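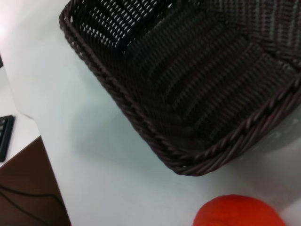 Orange, basket, and me on the other end of the joystick.

I got the job at Gavodis because I'd put "patient" on the form, and I'd only put that because my sister was reading over my shoulder and said I had to put something. So there I was in May, in a room that smelled of floor polish, with a headset on and both hands on the controls, teaching an arm to pick up fruit.

"Don't think about it as an arm," said Hedvig Skjelbred on my first morning. "Think about it as somebody's very nervous nephew."

She had been there five years and could make the thing thread a needle (well, a darning needle, and she swore a lot). I could make it knock an orange off a table. I was very good at that, I must say! The orange would roll to the edge and have a little think and then go, and Hedvig would fetch it back without a word and set it down by the corner of the basket again.

We needed 500 good goes. A good go meant the orange went from the table into the basket with no dithering, because the arm copied the dithering too. If you stopped to scratch your nose halfway, it learnt that halfway was where one stopped. Elikem Arthur, who'd had my chair before me, used to hum while he worked, and he used to sway a bit in time with the humming, and to this day the arm has a sort of lilt when it comes in from the left. They never trained it out. I think they'd grown fond of it.

What you see in the headset is whatever the wrist sees, and it takes some getting used to. A basket is a homely thing when you're standing over it in your own kitchen. From the wrist it was enormous, all brown rope and shadows, like coming in to land on a harbour wall. I'd lie in bed at night and see that braided rim going round and round, and I'd feel my thumb twitch on the blanket.

By the time I'd got 70 in the bag I had stopped dropping it. By the time I'd got to 413 I had stopped noticing I was doing it at all, and that was the day I got lost.

It sounds daft, getting lost at a table. I'd leaned the stick over to stretch my wrist, and I must have leant it a good long way, and when I paid attention again the basket was gone. So was the orange. I had nothing but pale panels, one a bit pink and one a bit blue, and a dark seam running down between them like a road on a map of somewhere with no towns.

"Hedvig," I said, "where am I?"

"Where do you want to be?"

"The basket."

"Then go back the way you came."

But I couldn't remember which way I'd come! I sat there with my heart going like mad. I found a little scuff mark and hung on to that for a while, as you'd hang on to a lamp post. There was blackness up in the corner and some small white fitting next to it, and I didn't care for that at all, so I turned the other way.

"Are you recording this?" I asked.

"We record everything," she said. "You know that."

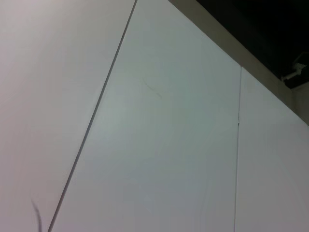
What the arm made of it

They kept my wander in by mistake. It had been filed with the good goes, and it was the end of the summer before anyone ran the whole lot through and switched the arm over to working by itself.

I was there for it, in my decent shoes. Two people had come over from the Prorkgate office and were standing at the back with their coffees. The arm came in from the left, with Elikem's lilt, and took the orange as sweetly as you like, and put it in the basket. It did that again, and again after that. One of the Prorkgate people looked at her phone.

Then it stopped above the rim. It turned its wrist away from the table, slowly, and looked up at nothing much, and stayed there.

"Is that a fault?" said the man with the phoneless hand in his pocket.

Hedvig had her lips pressed together very hard. I knew just what it was looking for, and I found I was leaning forward in my seat, willing it on. Left a bit, I thought. There's a scuff. Hang on to the scuff.

It came round by itself after a minute, lowered its wrist and went back for the orange.

"No," I told him. "It's having a stretch."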